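The arm had been losing its zero for a week. Every morning the base joint came up a hair off, and I'd jog it back by hand before doing anything else. Keyvan Ansari told me to check the mount before blaming the encoder.

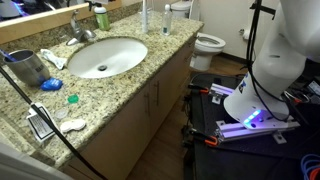

He was right. Two bolts under the base turned with barely any effort. I took them all out, cleaned the threads and did them up again in a cross pattern, then re-tightened the clamps on the platform. After 200 cycles the base joint still read zero. I'll check the bolts again in June.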